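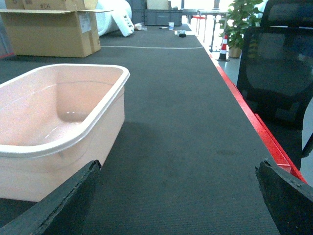 Relletance 손목 카메라 그리퍼 키트 사용기

집게를 한 번 바꿔 달았을 뿐인데 로봇이 다른 물건이 됐습니다. 과장 같지요? 저도 남이 이렇게 쓴 후기를 봤으면 뒤로 가기를 눌렀을 겁니다. 그런데 Relletance 키트를 넉 달 가까이 굴려 보니 아침에 출근해서 팔에 전원 넣는 게 다시 재미있어졌어요. 그래서 좀 길게 씁니다. 제 돈은 아니고 회사 돈으로 샀고, 제조사인 Coughlan과는 고객지원 메일을 주고받은 것 말고는 관계가 없습니다.

제가 하는 일은 택배 반품 물건을 분류하는 보조 로봇의 시연 데이터를 모으는 겁니다. 사람이 원격으로 팔을 움직여 물건을 집고, 통에 넣고, 다시 꺼내고, 그걸 하루 종일 반복합니다. 물건은 그때그때 달라요. 종이컵, 펜, 구겨진 포장지, 작은 상자 같은 것들입니다. 받는 쪽은 주로 플라스틱 대야이고요. 예전에는 천장에 단 카메라와 팔 옆 삼각대에 세운 카메라로만 찍었는데, 정작 집는 순간에 집게가 물건을 다 가려 버려서 쓸 수 없는 구간이 너무 많았습니다. 손목 카메라가 필요하다는 건 다들 알고 있었고, 뭘 살지만 계속 미루고 있었어요.

구성과 첫인상

상자를 열면 그리퍼 본체, 두 갈래 손가락 한 쌍, 손목용 소형 카메라와 브래킷, 케이블 묶음, 육각 렌치가 들어 있습니다. 설명서는 종이 한 장이고 나머지는 전부 온라인 문서입니다. 한국어는 없고 영어와 스페인어가 있는데, 영어판이 조금 뒤처져 있어서 최신 펌웨어 내용은 스페인어 쪽에 먼저 올라오더군요. 번역기 돌려 가며 읽었습니다.

손가락은 짙은 회색의 두툼한 블록 모양입니다. 세련됐다고는 못 하겠어요. 동료가 처음 보고 "벽돌이네" 했는데 반박을 못 했습니다. 대신 이 투박함이 쓸수록 마음에 듭니다. 얇고 날렵한 손가락은 비스듬히 힘을 받으면 휘청거려서 같은 동작을 해도 결과가 조금씩 달라졌거든요. 이쪽은 그런 느낌이 거의 없습니다.

브래킷 마감도 좋습니다. 모서리를 다 죽여 놔서 케이블 피복이 쓸리지 않아요. 사소해 보여도 예전 제품에서 케이블을 몇 번이나 갈았던 사람으로서는 만세를 부르고 싶은 부분입니다!

설치

팔 끝단 플랜지에 볼트로 고정하고 케이블을 팔 뒤로 넘기면 기계 쪽은 끝입니다. 점심 먹고 시작해서 오후 세 시쯤에는 손가락이 열리고 닫히는 걸 봤어요. 기본으로 들어 있는 어댑터가 저희 팔에 바로 맞은 덕이 큽니다. 안 맞는 팔이라면 어댑터를 따로 주문해야 하고, 국내에서는 Prerkwood를 통해서만 들어옵니다. 저는 나중에 예비 어댑터를 하나 더 시켰는데 재고가 없어서 꽤 기다렸습니다.

카메라 각도는 브래킷의 홈에 맞춰 단계적으로 조절합니다. 처음에는 무단으로 돌아가지 않는 게 불만이었는데, 며칠 지나서 생각이 바뀌었습니다. 홈 번호만 적어 두면 누가 건드려도 금방 원래 각도로 돌아오거든요. 무단 조절식을 쓸 때는 청소하다 살짝 밀린 걸 모르고 하루치를 통째로 버린 적이 있어요. 저희는 세 번째 홈에 고정해 두고 씁니다. 손가락 끝이 화면 아래 양쪽 모서리에서 올라와 가운데로 모이고, 그 사이로 작업대가 멀리까지 보이는 각도입니다.

소프트웨어는 Clatutero라는 이름의 수집 도구가 딸려 옵니다. 이건 뒤에 따로 쓰겠습니다.

손목 시야가 생긴다는 것

이 키트를 사야 할 이유를 하나만 고르라면 저는 카메라와 손가락의 위치 관계를 고르겠습니다. 시중에 손목 카메라는 많지만 손가락 끝이 화면에 제대로 안 들어오거나, 들어오더라도 화면 한가운데를 막아 버리는 경우가 많아요. Relletance는 양쪽 손가락 끝이 다 보이면서 그 사이 공간이 시원하게 트여 있습니다. 물건이 왼쪽 손가락에 먼저 닿는지 오른쪽에 먼저 닿는지 바로 보입니다. 원격으로 조종하는 사람한테 이게 얼마나 큰 차이인지 모릅니다.

화각도 넉넉합니다. 작업대만 나오는 게 아니라 저쪽 끝에 쌓아 둔 상자며 사무실 의자, 화분까지 들어와요. 배경이 많이 들어오는 걸 싫어하는 분도 계실 텐데 저희는 오히려 반겼습니다. 팔이 어느 쪽을 보고 있는지 조종자가 헷갈리지 않고, 나중에 영상을 훑을 때도 어느 자리에서 찍었는지 한눈에 들어옵니다. 좁은 화각을 원하시면 렌즈를 교체해야 하는데 교체용 렌즈는 별매입니다.

약한 건 역광이에요. 작업대 끝 너머로 밝은 빛이 들어오면 그쪽은 하얗게 날아가 버립니다. 가까운 쪽, 그러니까 손가락과 물건이 있는 쪽은 멀쩡하게 나오니까 실제 작업에 지장은 없습니다. 다만 먼 쪽 물건까지 인식에 쓰려는 분은 조명이나 블라인드부터 손보시는 게 좋아요. 노출을 수동으로 잠그는 메뉴가 있으니 꼭 써 보시고요. 자동으로 두면 팔이 방향을 틀 때마다 밝기가 출렁거립니다.

집는 힘과 손맛

100번 집기 시험을 해 봤습니다. 저희 방식이라 엄밀한 건 아니고, 섞어 놓은 물건을 하나씩 집어 대야에 넣는 걸 반복한 겁니다. 89번을 한 번에 집었습니다. 전에 쓰던 그리퍼로 같은 사람이 같은 물건을 가지고 했을 때는 52번이었고요. 솔직히 숫자를 적으면서도 좀 얼떨떨했습니다. 손가락 성능만의 차이는 아닐 거예요. 시야가 좋아지니 조종자가 접근을 훨씬 과감하게 합니다.

힘 조절은 아주 부드럽습니다. 종이컵을 찌그러뜨리지 않고 드는 게 늘 골칫거리였는데, 힘 상한을 낮춰 두면 컵 옆면이 살짝 눌리는 정도에서 멈춥니다. 처음 성공했을 때 옆자리 사람을 불러서 보여 줬어요. 다 큰 어른들이 종이컵 하나 드는 걸 구경하면서 박수를 쳤습니다.

반대로 펜처럼 가늘고 바닥에 붙어 있는 물건은 어렵습니다. 손가락 끝이 뭉툭하니 당연하다면 당연한 일이지요. 저희 작업대는 카펫이 깔려 있어서 끝을 바닥에 살짝 눌러 가며 긁어모으듯이 집으면 되는데, 딱딱한 상판에서는 이렇게 하기가 부담스럽습니다. 실패한 경우의 대부분이 이런 납작하고 가는 물건이었어요. 납작한 물건이 주력이라면 얇은 손가락 옵션을 같이 알아보세요. 저는 써 보지 않아서 말씀드릴 게 없습니다.

대야 테두리를 잡고 통째로 끌어오는 동작도 해 봤습니다. 둥글게 말린 테두리를 손가락 두 개로 물고 당기는 건데, 미끄러지지 않고 잘 끌려옵니다. 들어 올리는 건 무게중심이 한쪽으로 쏠려서 권하지 않겠습니다. 저는 한 번 해 보고 바로 접었습니다.

손가락 끝은 닳습니다

열심히 쓰면 손가락 끝이 닳습니다. 모서리가 깨지고, 표면이 패고, 가장자리가 거칠어져요. 저희처럼 바닥을 긁는 동작이 많으면 더 빠를 겁니다. 그런데 신기하게도 좀 닳은 쪽이 물건을 더 잘 무는 느낌이 있습니다. 새것으로 갈고 나서 며칠은 오히려 종이류가 미끄러졌어요. 제 기분 탓인지 궁금해서 고객지원에 메일을 보냈더니 Eliseo Bermúdez라는 엔지니어가 답장을 길게 써 줬습니다. 표면이 거칠어지면 마찰이 늘어나는 게 맞고, 다만 떨어져 나간 자리가 커지면 좌우 접촉 시점이 어긋나니 그때는 교체하라는 내용이었어요. 새 손가락은 고운 사포로 끝만 가볍게 문질러 쓰라는 조언도 덧붙여 줬는데, 해 보니 효과가 있습니다. 답장 끝에 저희 작업대 사진을 보고 싶다고 해서 보내 줬더니 카펫 결까지 물어보더라고요. 이런 사람이 만든 제품이라면 좀 믿음이 가지요.

손가락 교체는 볼트 두 개로 끝납니다. 교체 후 영점을 다시 잡아야 하는데 메뉴에서 한 번 누르면 손가락이 스르륵 닫혔다 열리면서 알아서 맞춥니다. 예비 손가락 값이 만만치 않은 건 아쉽습니다. 소모품이면 소모품다운 가격이었으면 좋겠어요.

Clatutero 이야기

하드웨어에 비하면 소프트웨어는 들쭉날쭉합니다. 좋은 점부터 쓰면, 영상과 관절값과 손가락 벌림 정도가 같은 시간축에 깔끔하게 묶여 저장됩니다. 예전에는 이걸 맞추려고 직접 짠 스크립트를 돌렸고, 그 스크립트가 또 말썽이었어요. 이제 그 파일은 지웠습니다. 지우는 기분이 아주 좋았습니다.

녹화 시작과 종료를 발판에 연결할 수 있는 것도 좋습니다. 양손이 조종기에 가 있으니 발로 끊는 게 자연스러워요. 실패한 시도를 바로 표시하는 기능도 발판 길게 누르기에 넣을 수 있어서, 하루가 끝나고 영상을 처음부터 다시 보는 일이 확 줄었습니다.

별로인 점. 목록 화면이 느립니다. 묶음 하나에 녹화가 50개를 넘어가면 스크롤이 뚝뚝 끊기고, 이름을 바꾸려고 누르면 한참 생각하다가 엉뚱한 줄이 선택되기도 합니다. 저희는 묶음을 잘게 나눠서 피해 가고 있어요. 한글 폴더 이름도 화면에는 나오는데 내보내기에서 깨집니다. 이건 1월에 신고했고 접수됐다는 답을 받았는데 지금 버전까지는 그대로입니다. 폴더는 영문으로 만드세요.

업데이트는 제법 자주 나옵니다. 한번은 업데이트 뒤에 발판 설정이 초기화돼서 당황했습니다. 설정 파일을 따로 복사해 두는 걸 추천합니다.

소음과 열

조용합니다. 손가락이 닫힐 때 작게 윙 하는 소리가 나고 끝이에요. 옆에서 전화 통화를 해도 괜찮습니다. 본체는 오래 쓰면 따뜻해지는데 손을 대고 있지 못할 정도는 아니었습니다. 카메라 쪽은 그보다 덜합니다. 오후 내내 켜 둬도 화면이 끊긴 적은 한 번뿐이었고, 그것도 제가 케이블을 덜 꽂은 탓이었습니다.

어떤 분께 맞을까

탁자 위에서 손바닥만 한 물건을 집고 옮기는 일을 많이 하신다면 강하게 권합니다. 학교 연구실에서 첫 그리퍼로 사기에도 괜찮다고 생각해요. 문서를 읽을 의지만 있으면 혼자서도 설치할 수 있고, 막혔을 때 물어볼 사람이 메일 너머에 진짜로 있습니다. 무거운 부품을 다루거나 물이 튀는 곳에서 쓰실 분은 다른 걸 보셔야 합니다. 방수 등급이 없어요.

이미 쓸 만한 그리퍼가 있고 카메라만 필요하신 분은 조금 애매합니다. 카메라와 브래킷만 따로 팔기는 하는데, 제가 좋다고 한 시야는 이 손가락과 짝일 때 나오는 거라서요. 다른 집게에 달면 각도부터 새로 잡으셔야 할 겁니다.

저희는 두 번째 세트를 주문해 뒀습니다. 이번에는 양팔로 대야를 같이 드는 걸 해 보려고요. 왼팔용 브래킷은 좌우가 뒤집힌 모양이라 주문할 때 따로 골라야 하니, 양팔 쓰시는 분들은 Prerkwood 주문서의 옵션 칸을 꼭 확인하세요. 저는 못 보고 지나쳤다가 출고 직전에 전화로 바꿨습니다.

양팔 세팅이 자리를 잡으면 그때 글을 하나 더 올리겠습니다. 사포 번호나 발판 연결 방법이 궁금하신 분은 댓글 남겨 주세요. 아는 데까지 답해 드릴게요.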